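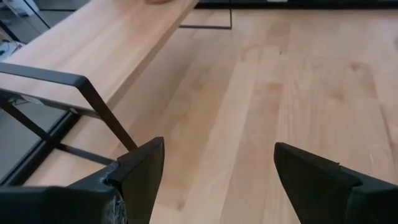 The Ekpo precinct clerk asked whether the ballot scanner has to be sealed again after a paper jam. Yes. Log the old seal number and the new one.

Polling place checklist, Brekgate County, 26/03/2025

Entrance ramp clear — OK
Voting booths, 6 set up — OK
Accessible booth, power cord taped down — OK
Blank ballots, 1,000 received — count matches slip
Provisional envelopes, 200 — short at Grondell, more sent
Seals on ballot box, 2 — one cracked, replaced before opening
No-campaigning signs posted — Dirnano still missing the back door

Recheck all sites in September.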